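Informe de avance para Brekke, octubre

Normas de uso de los brazos

¡Hola, Valter! El borrador va por la página 13 y ya manda una regla: manos fuera de la mesa negra mientras los brazos se muevan (sí, también para recolocar la tela celeste).
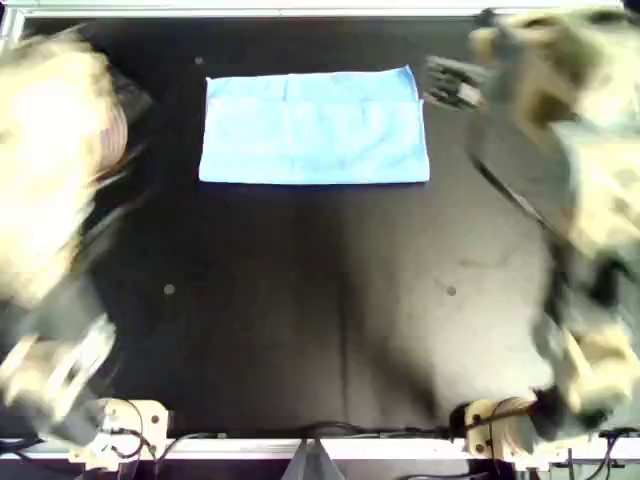
Lo que falta

Me queda el capítulo de cables, que en la base de los brazos son un lío. Quiero que se revisen cada 50 ciclos,
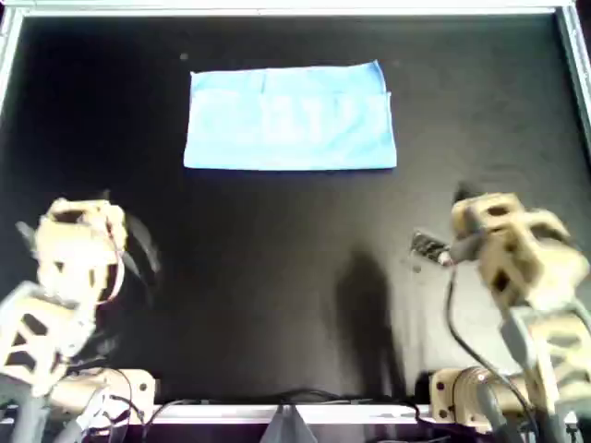
y que quede firmado en la hoja de Flaltgate, aunque suene pesado. ¿Te parece bien?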